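About us

Hi, I'm Leonie Baumgartner, and I started Gastel in the back half of a former bicycle shop in Wirkau. We collect examples for robots to learn from. If you've got a learning system that needs to handle the sort of stuff people have lying around at home, we're the folks who pick that stuff up, over and over, and write down how it went.

I used to do quality checks for a company that made sewing machines, so I came into this knowing a lot about fabric and next to nothing about neural networks. That mix has served me pretty well! Our first paying customer, Foulkes, wanted help with soft things: bags, towels, jackets, pillowcases. Everybody had plenty of examples with boxes and cups. Soft things were the gap, and they still take up most of our week.

There are 12 of us now. Most people here are operators, meaning they guide the gripper by hand through a task while the wrist camera records. One try from start to finish is what we call an episode. A good operator can get through 58 episodes in a shift, and we ask them to stop there even if they feel fine, since tired hands make sloppy examples and we can see it in the recordings the next morning.

Bags are my favorite (I know, I know). A bag never sits the same way twice. You can go for the strap, or the edge of the opening, or just grab a good fold of cloth and hope it holds, and each of those teaches the system something a little different. We ask operators to mix it up and to come in from odd angles too.

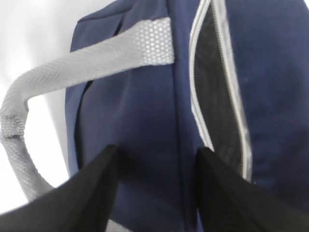 Close in on a navy bag with the zipper open, as the wrist camera gets it.

After recording comes labeling, and we do that in the same room. Each episode gets a plain sentence saying what the operator was going for, plus a note on whether it worked. We keep the misses. A slipped strap or a pinch that caught two layers of fabric is useful to the people training the model, as long as it's marked for what it is. What we throw out are the episodes where the note and the video don't agree — those do real harm, and a second person looks at every single one before it leaves the building.

Our biggest project so far was Derwood, which wrapped up in June. The plan said 1,000 episodes. We delivered 1,673, partly because the customer kept adding new kinds of handles and partly because we got a bit carried away with backpacks. I still think the backpack set is the best thing we've made.

We're a small outfit and we like it that way. You can call and get somebody who has held the gripper that day. If you want to see how we work before you hire us, come by for a morning and we'll put you on a station. Everyone is terrible at it for the first half hour, me included, and then something clicks and you won't want to give up your seat.

Our next open house is 12th November. Bring a bag if you have a strange one, we'll give it a try! And if you'd like to work here, send me a short note about something you're good at doing with your hands. Knitting, fixing watches, icing cakes, whatever it is. No robot background needed, we'll teach you that part.

— Leonie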